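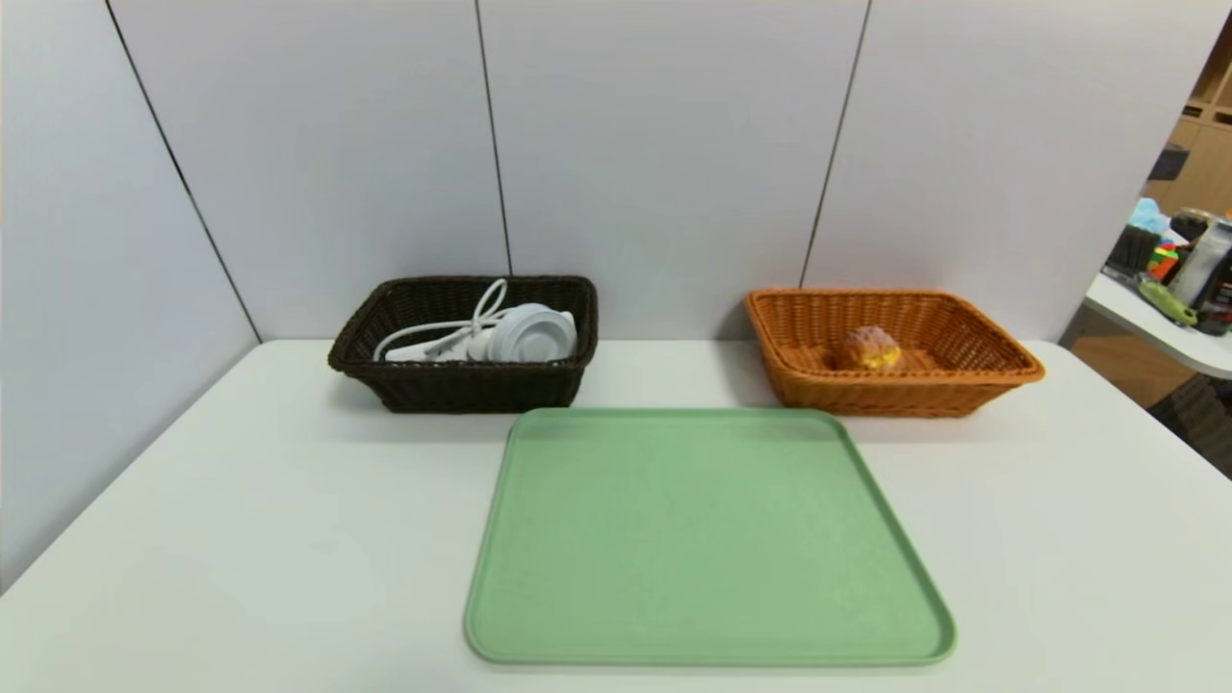 Plateau vert menthe et panier en osier brun, sur la table blanche.

Mesurer l'hygrométrie d'un placard sans se raconter d'histoires

Billet classé dans : Maison, Mesures

Le placard de l'entrée donne sur un mur nord non isolé. Depuis l'automne, le linge qu'on y range prend une odeur de cave. Avant d'acheter un déshumidificateur, j'ai voulu des chiffres.

Matériel : deux capteurs Restivent à sonde capacitive, achetés ensemble, et un enregistreur Ferken d'entrée de gamme qui écrit un fichier CSV sur carte. Un capteur au fond du placard, à hauteur de plinthe, l'autre dans le couloir, à l'abri du radiateur.

Étalonnage

La méthode est ancienne et ne coûte presque rien. On enferme les capteurs dans une boîte hermétique avec une coupelle de sel de cuisine humidifié, jusqu'à obtenir une pâte, sans eau libre en surface. À température ambiante, l'air de la boîte se stabilise vers 75 % d'humidité relative. On laisse reposer huit heures au minimum, on lit, on note l'écart. Ne pas ouvrir pour vérifier : chaque ouverture remet le compteur à zéro.

Mes deux capteurs ne donnaient pas la même valeur. Celui du placard lisait trop haut, celui du couloir était correct. J'ai appliqué une correction constante au premier. Un second point de contrôle, au chlorure de magnésium, serait préférable pour vérifier la pente. Je ne l'ai pas fait.

Relevés

L'enregistreur a produit 1 399 lignes exploitables en mars. Les lignes sans horodatage ont été supprimées, ainsi que la première soirée, le temps que l'ensemble se mette en équilibre.

L'humidité relative du placard est supérieure à celle du couloir en permanence, ce qui ne prouve rien à ce stade : le placard est plus froid, et un air de même teneur en eau y affiche mécaniquement une humidité relative plus élevée. Il faut passer à l'humidité absolue, en grammes par mètre cube, calculée à partir de la température et de la pression de vapeur saturante (formule de Magnus, une ligne de tableur).

Après conversion, les deux courbes se superposent presque toute la journée. Le mur n'apporte donc pas d'eau en quantité mesurable. L'hypothèse d'une remontée capillaire, avancée par mon voisin Vilhjálmur Nørgaard, me paraît écartée pour la période étudiée. Reste un problème de température de paroi : le fond du placard s'approche du point de rosée en fin de nuit, surtout quand la porte est fermée et que du linge est plaqué contre le mur.

Un écart subsiste le vendredi en soirée. C'est le jour où je range la lessive. Le coton plié un peu tôt relargue son eau dans un volume fermé, et la courbe met jusqu'au lendemain pour redescendre.

Modifications

J'ai décollé les étagères du mur avec des tasseaux et percé deux grilles dans la porte, une en bas, une en haut. Le linge attend désormais une nuit de plus avant d'être rangé. Pas de déshumidificateur pour l'instant.

La prochaine série de relevés se fera avec une sonde de contact sur la paroi. Si quelqu'un a un modèle à recommander avec un câble assez fin pour passer sous une porte, les commentaires sont ouverts. Le tableur est disponible sur demande, colonnes non commentées.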